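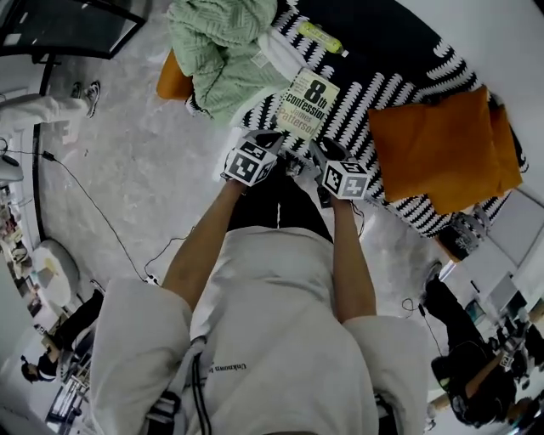

Mehwish Marwat reckons a couch should be cleared from the top down, blanket first, and that anyone who starts with the books ends up sitting down to read one. She has a point! I picked up a paperback last month "just to move it" and surfaced two chapters later with cold tea.

Still, I'm a books-first person, and I love this job more than I probably should. The couch is where a whole week lands in our house (jumpers, mail, the odd fork), and ten minutes on it changes the colour of the whole room. The paperbacks go back to the shelf by the hall, thrillers at the left end where my sister can find them. Drink bottles go to the kitchen. Then comes the good bit, the blanket!

If yours is a chunky knit, please don't fold it into a tight square. Fold it in half lengthwise, then in half again, and lay it over the arm so it hangs evenly on both sides. Chevron patterns look wonderful like this, with all the points running the same way, and a soft mint against a bold black and white throw is a favourite of mine. Burnt orange cushions on top of that? Yes, every time. Give them a good thump on each side first and lean them in the corners.

Kieran Scanlon asked how to keep a throw from creeping down behind the seat. Roll up an old towel and push it well into the gap, over the throw. Mine has held since April, grandkids and all.

The paperback swap at Grorkside is still going, too, and the shelf holds 406 titles at last count, with crime taking up 110 of them. Bring back whatever your couch has been hiding. Sinéad Dunne has the key and is usually there by 2 in the afternoon.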